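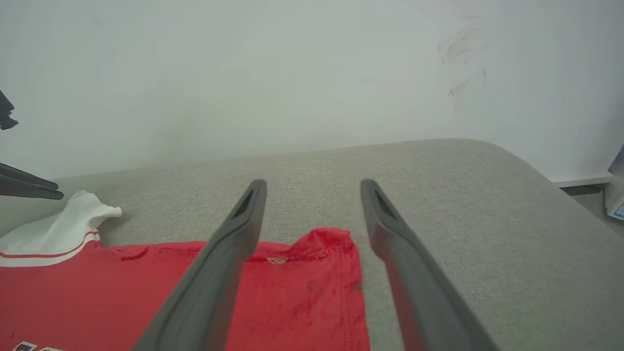 Posted by Annick Roussel in General > Shop Talk > Will it ever do my job
October, 6:42 am

Can a machine fold a shirt yet? My answer is still no, and I'd like somebody to argue with me properly this time.

I ran the finishing room at a uniform laundry in Nollier for 11 years. Team kit, restaurant jackets, scrubs, all of it. Every couple of years a salesman would come by and tell my boss that folding was "solved." It was solved for flat sheets. It was solved for towels if you had a person standing at the front feeding them in square. Then you'd hand the guy a soccer jersey straight out of the bin and he'd start talking about the roadmap.

Look at the collar on that red one. The red part is lying spread out fine, and the white part is up in a lump. A person hooks a finger under it and moves on without thinking. With two long stiff fingers you have to decide where the lump starts, which layer is on top, and how hard you can press into a sofa cushion before the cushion moves too. A cushion is a rotten place to fold on, by the way. We used hard tables for a reason.

So what's the claim these days? Can it do household laundry or can it not?

Hsin-yi Shek
7:15 am

Depends what you mean by "do." If you mean pick up a shirt and end up with something you could put in a drawer, I think we're closer than you're giving credit for. Two years ago I wouldn't have said so.

I also think it's unfair to compare it to your finishing room. You had trained people doing one thing all day. My house has me, at eleven at night, folding badly on the couch. That's the bar.

Annick Roussel
7:31 am

I'll take the lower bar. It still has to get over it.

Chia-jung Tsao
8:04 am

I do maintenance on packing lines at Tekavus, so not laundry, but we handle bagged soft goods and it's the same headache. Rigid box, no problem, runs all night. Soft bag with something sliding around inside, and I get a call. Our best cell does 85 percent without a hand on it, which sounds great in a meeting and is miserable at four in the morning when you are the other 15.

What I always ask is what it does when it starts from a mess. Every demo I've sat through begins with the part already facing the right way. A heap is a different job. You have to find out what the thing even is first. 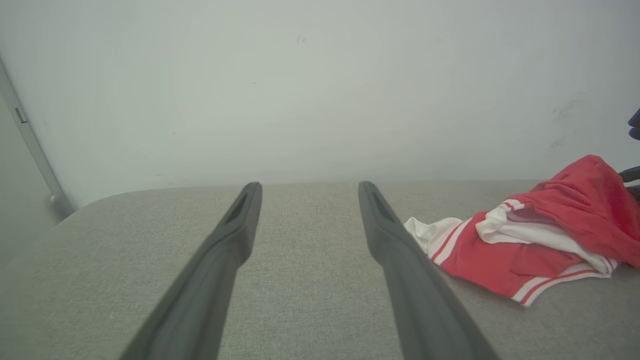 Re: starting from a heap
Chia-jung Tsao
8:20 am

This is what I mean. Red and white, bunched up, a drawstring looped across the middle of it. I'd guess shorts, but I wouldn't put money on it, and I've been dressing myself for a long time. Where's the waistband? Which leg is inside out, if either one is? The fingers are open with nothing in them and that's the moment I'd want to watch for an hour. Closing on cloth is easy. Closing on the right bit of cloth is the whole trade.

And the drawstring. Ask anybody who has worked around moving equipment how they feel about a loose cord.

Pin-yu Au
8:52 am

I'll be the unpopular one. I think you're all grading this like it's a finished product. Nobody learned to fold from a perfect pile either. My kid is six and her folded shirts look like sandwiches, and I still put them in the drawer.

Cloth used to be the thing they avoided completely. Now it's the thing they practice on. That counts for something, even if the fold is ugly.

Oi-ling Siu
9:10 am

Pin-yu, your kid will be good at it by next summer and she doesn't cost what a car costs.

I had a folding machine in my shop, a Nukia, the kind where you clip the shirt on at the front and it pulls it in. Lovely folds. But I timed it once and the clipping took me roughly 38 seconds on a long-sleeve, and I can fold one by hand quicker than that with the radio on. The machine did the easy half and I did the hard half standing up. It went to the back room and became a shelf.

My worry is it's going to be the same deal with arms. Somebody has to lay it out, somebody has to turn it right side out, somebody has to fix the one that went wrong.

Hsin-yi Shek
9:26 am

But arms don't need the clips. That's sort of the point of arms, they can do the laying out. A Nukia can't reach over and grab a sleeve.

Annick Roussel
9:33 am

Reaching over and grabbing a sleeve is fine. Let's look at one with both sleeves held, then.

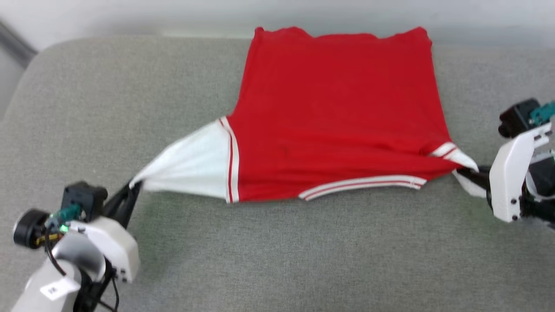 Annick Roussel

All right, credit where it's due. It has hold of both sleeves of the tee, one in each gripper, close to the ends, and the body is lying nearly flat. If a new hire had gotten that far on the first morning I'd have said okay, good, keep going.

Now the complaints. The left sleeve is stretched way out to a point and the right one is short and twisted where it's pinched. Fold from there and I'd expect the whole thing to come out crooked, with one sleeve poking past the edge. My people would let go and take it again at the shoulder seam, where there's some structure to hold on to. The bottom hem is lifting and turned a little too. You smooth that with the flat of your hand in one pass, and a flat hand is the one tool I don't see on either arm.

Also, that's one shirt on a lot of empty cushion. Where does the stack go? Who brings the next one? I'd call this part of a fold, and the fold is part of the job, and the job includes finding the other sock.

Pin-yu Au
10:05 am

You went from "no" to "part of a fold" in one morning. I'm calling that progress.

Annick Roussel
10:11 am

Call it whatever you like. It's still no.

Chia-jung Tsao
10:40 am

I'm with Annick on the flat hand. We ended up bolting a plain strip of plastic to one of our grippers just to push bags down – best upgrade that cell ever had, and it came out of the scrap bin. If somebody is building these for homes, give it something wide and dumb to press with.

I'd also like to see failures. Show me a whole basket, start to finish, with the ones it dropped left in. Until then I don't know if I'm looking at the usual try or the lucky one.

Hsin-yi Shek
11:02 am

That I agree with. A whole basket, mixed, no cuts. I still say it'll be decent at T-shirts before it's decent at anything else, and T-shirts are most of what I own.

Oi-ling Siu
11:18 am

Ask for fitted sheets. I'll wait.

Pin-yu Au
11:24 am

Oi-ling, can YOU do a fitted sheet?

Oi-ling Siu
11:30 am

Yes. Corners into corners, on a table, and you need long arms. I'll write it up in the linens section tonight if people want it. Does anyone know whether the old Tai thread with the table heights is still up?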